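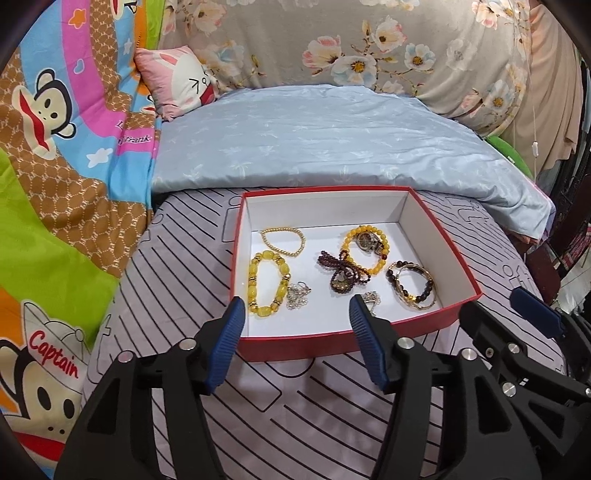 How to Run a Winback Email Campaign for a Small Online Store

Most small stores spend their marketing money on finding new customers. The people who bought once and drifted away sit in the database and get the same newsletter as everyone else, or get nothing. A winback campaign is a short series of emails sent only to those people, with the goal of getting a second or third order out of them.

You can set one up in an afternoon with almost any email tool. The steps below use Jotow for the screens and menu names, but the same settings exist elsewhere under slightly different labels. You will need access to your order history and permission to send marketing email to the people on the list.

Step 1. Decide what "lapsed" means for your store

Do not start with a number you read somewhere. A coffee seller can call a customer lapsed after two months. A store that sells winter coats should wait more than a year.

To find your own number, export your orders and keep only customers with two or more purchases. For each one, work out the days between the first order and the second. Sort that column and look for the point where four out of five customers have already come back. Someone who has gone past that point without ordering is probably not coming back without a reminder. Use that as your cutoff.

If you have been open less than a year, use six months and revisit it later.

Step 2. Build the segment

In Jotow, go to Contacts, then Segments, then New. Add these conditions and set them all to "must match":

- Has placed at least one order
- Last order date is before your cutoff
- Is subscribed to marketing email
- Has no open support ticket

The last one is easy to skip. A customer waiting on a refund does not want to hear that you miss them.

Tehrani, a gift and accessories store we set this up for, had 3,949 past customers in its database. After the consent and date conditions were applied, 2,288 were left. Expect a drop like that. If your segment comes out almost as large as your full list, one of the conditions is set to "may match" and needs to be changed.

Step 3. Clean the list before you send

Older addresses go bad. Sending to a lot of dead ones raises your bounce rate, and mailbox providers will start to put your regular email in the spam folder too.

Run the segment through a verification service and remove anything marked invalid. Addresses marked "risky" or "unknown" can stay, but put them in a separate group and send to them last, in small batches. Remove role addresses such as info@ and sales@ unless you sell to businesses.

Step 4. Write three emails

Three is enough for a first campaign. Keep each one short and give it one link or button.

Email one is a plain reminder. Say who you are and what the person bought from you, and point to what is new since then. No discount. Part of the list will buy at full price, and you lose money if you lead with a coupon.

Email two carries the offer. Free shipping usually costs less than a percentage off and is easier to understand. If you use a percentage, set a minimum order so that it does not eat the whole margin. State the end date in the first two lines.

Email three asks whether they want to stay on the list. Use two links, one to stay and one to leave. Shahram Rahimi, who handles the email for Tehrani, was worried that this one would cause a wave of unsubscribes. It did raise them, but those people had not opened a message in months, and open rates on the regular newsletter went up afterward.

Step 5. Write the subject lines

Write the subject line last. Mention the store name if your "from" name is a person. Stay under 45 characters so it shows in full on a phone. A few that have worked:

- It's been a while. What's new at the shop
- Free shipping until the end of September
- Should we keep emailing you?

Avoid "Re:" and "Fwd:" tricks. They get opens and complaints in equal measure.
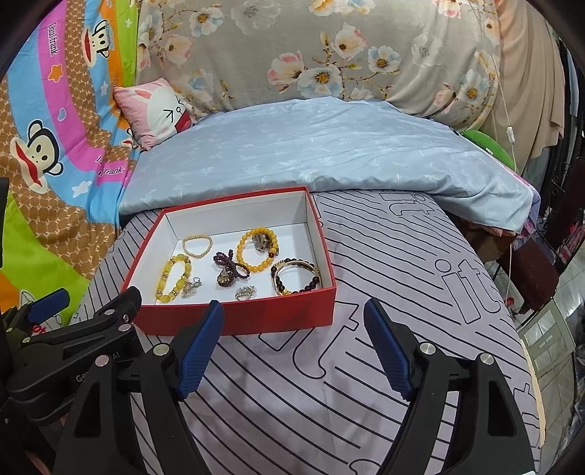 Step 6. Set the timing and the exit rule

Open the Automations tab and create a flow that starts when a contact enters the segment. Send email one right away, email two after five days, and email three ten days after that. Mid-morning in the customer's time zone is a reasonable default. Turn on the local time option if you sell across the country.

Now add the exit rule: if the contact places an order, remove them from the flow. Check this twice. Without it, a customer who pays full price after email one will get a discount code five days later and write in to ask for the difference back.

Jotow allows up to 2 exit rules on the basic plan. Use the second one for contacts who click unsubscribe in any other campaign.

Step 7. Hold some people back

Leave ten percent of the segment out of the campaign. In the flow settings, choose Random Split and send one branch nowhere. This is your control group.

Some lapsed customers would have come back anyway. If four in a hundred of the emailed group order and three in a hundred of the held-back group do too, the campaign brought in one extra order per hundred people, and that is the figure to compare against your costs. With a small list the gap will bounce around, so wait for a few months of data before you change anything because of it.

Step 8. Read the results

Wait thirty days after the last email. Then write down:

- Orders per hundred contacts, emailed group and control group
- Average order value, compared with your normal average
- Unsubscribes and spam complaints
- Cost of discounts given

Open rates are not reliable enough to judge the campaign by. Some mail apps load every message automatically and count it as opened.

Anyone who went through all three emails without clicking should come off the newsletter. Move them to a suppressed list and keep the order records, which you need for accounting anyway.

Once the flow has run for a full cycle, leave it on. New customers will cross the cutoff every day and enter it without any work from you. Check the copy every few months, mostly to catch an expired offer or a link to a product you no longer carry.

Written by Parisa Fallahi for Grirnley

3,402 shares | 2 comments

Contact | Privacy | © Grirnley. All rights reserved. | Back to top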